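Rasha Masri has serviced kitchen appliances for 16 years, the last several of them for Grestix, which maintains ovens in rental apartments. Most of her calls in November concern doors.

"People report a heating fault," she says. "I check the door before I check the element. If the seal is flat or a hinge has dropped, the thermostat will cycle more often and the food will brown on one side."

Her inspection begins with the oven cold and the power off at the breaker. She opens the door fully and lets go of it. A sound hinge holds the door level and still. She then sights along the top edge of the door against the cavity opening, left to right, and compares the two hinge arms.
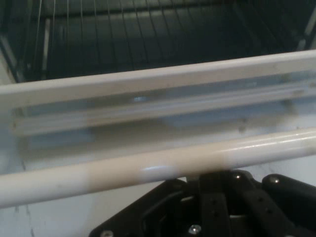 The glass comes next. Masri wipes the inner face with a damp cloth and waits for it to dry before deciding what is dirt and what is damage.

"Specks usually come off. A chip does not, and a chip in the inner pane means a new pane. Marks between the panes mean taking the door apart, so I ask the tenant whether they can live with them."

Handles get less attention than they should, in her view. White finishes can discolor with heat and with cleaning products, and tenants often scrub at a stain that is in the coating itself. She tries dish soap once and stops there. What she does test is play in the bar: she grips it at each end and pulls. Any movement and she tightens the two screws from inside the door.

Racks she slides out to the stop and back. "If it binds, look at the side supports. A bent rod is rarely the cause."

Her colleague Jacobus Pretorius keeps the repair log. It lists 847 oven visits, and 599 of them were closed without a replacement part. Masri puts that down to cleaning and adjustment.

Asked what tenants should do between visits, she keeps it short. "Wipe the seal. Don't lean on the open door. Don't hang wet towels on the handle while the oven is on."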